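Tiveo Data Room for Research Companies
Set-Up Guide
Section 4: Preparing a data room for a license or sale

Last revised 29/07/2024

Read this section if your company is about to open its records to a buyer, a licensing partner or a new investor. You should already have an administrator account and a company profile (Section 2), and your files should be in the staging area (Section 3). 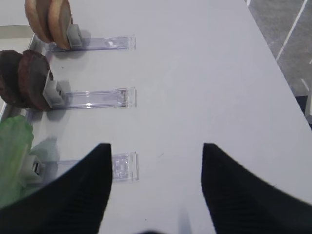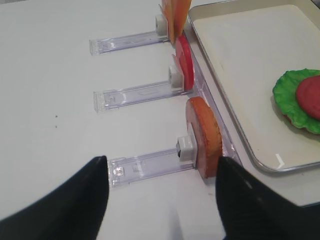 Clear plastic holders on a tabletop, two views.

4.1 Before you start

You will need:

The full legal name of your company and of any subsidiary
A list of your patent families, with filing numbers and countries
Signed copies of all assignment agreements from founders, employees and outside inventors
The license agreement with your university or institute, if you have one
The name and email address of one person at the other party who can approve its list of users

Note: Tiveo does not check whether a document is signed. Open each agreement and look at the signature page yourself before you upload it.

4.2 Create the room

1. Sign in as an administrator and select Rooms, then New Room.
2. Type a project name. This name shows in every notification email, so use a code name if the deal is confidential. The screens in this guide use "Cifuentes".
3. Under Template, choose Research Company. The template creates 70 empty folders in the usual order for a due diligence review. Folders can be renamed or hidden later. They cannot be deleted once a document has been placed in them.
4. Set the time zone. All entries in the activity log will use it, and it is locked after the first guest signs in.
5. Select Create. The room opens in Draft. Guests cannot see a room in Draft, even if they have been invited.

4.3 Move your files in

1. Open the staging area in a second tab.
2. Select the files for one folder at a time and choose Move to Room.
3. Check the index number that Tiveo gives each file. Numbers follow the order of upload. To change the order, drag the file before you select Confirm.
4. Repeat for each folder.
5. Run Index Check from the Tools menu. It lists empty folders, duplicate file names and files that will not open in the viewer.

Large rooms take time to index. Our test room holds 2,961 files, and we leave the check to run overnight. You can close the browser while it runs.

Caution: Do not move laboratory notebooks into the room as editable files. Export them to PDF first. An editable file carries its comments and change history with it, and guests with download rights will be able to read both.

4.4 Patents and inventors

Folder 5 has its own form. Fill it in even if you also upload a patent list as a spreadsheet.

1. Open Folder 5 and select Add Family.
2. Enter the priority filing number and date.
3. Add each inventor by name. For each one, link the assignment agreement that transfers rights to the company.
4. If an inventor was employed by a university at the time of the invention, tick Institutional Rights and link the license or the release letter.
5. Select Save. A family with a missing link is marked Open.

You can publish a room that still has Open families. The guest will see the Open mark. If you would like to explain one, use the Note field, which takes up to 183 characters. For anything longer, upload a memo and link it.

4.5 Set up guest groups

Every guest must belong to a group. Access is set for the group and cannot be changed for one person alone.

1. Go to People, then Groups.
2. Create a group for each outside party. Keep lawyers and scientific reviewers in separate groups. They normally need different folders.
3. For each folder, choose None, View, or View and Download.
4. Turn on Watermark for any group that has download rights. The watermark shows the guest's email address and the time of download on each page.
5. Add the approver's email address. The approver can propose new guests, and you accept or refuse them under Requests.

Example of a finished group list:

Markitz Legal. Approver: Inmaculada Sepúlveda. Folders 1 to 4, View and Download
Markitz Science. Approver: Sándor Szénási. Folders 5 to 9, View
Internal. Approver: Forough Naseri. All folders, View and Download

Caution: Employee records and clinical data may contain personal information. Leave Folders 11 and 12 at None for all outside groups until your legal adviser has cleared them.

4.6 Test and publish

1. Select View As and pick a group.
2. Open at least one file in each folder the group can see. Try a folder that is set to None as well. It should not appear in the list.
3. Repeat for each group.
4. Ask a second administrator to approve the room. Publishing requires 2 approvals, and one person cannot give both.
5. Select Publish. Invitations go out at once.

Note: To publish without sending invitations, clear the box marked Notify Guests. You can send them later from the People page.

4.7 Questions from guests

Guests ask questions in the Q&A tab. New questions go to the room owner unless you assign topics.

1. Open Q&A, then Settings.
2. Match each topic to a member of your team. Finance, Patents, Science and Staff are set up for you.
3. Set a daily limit for each group if the agreement with the other party calls for one.
4. Choose whether answers are released directly or held for review. Held is the default.

An answer cannot be edited after release. To correct one, post a follow-up under the same question. Both stay in the log.

4.8 Closing the room

When the deal is signed or talks have ended, go to Rooms, select the project and choose Close. Guest access stops immediately. Files already downloaded are not affected. Export the archive before you close your Tiveo subscription, and store a copy with the signed agreement.

For moving an older room from Flerkotier, see Section 7. Direct import from that format will be available in September.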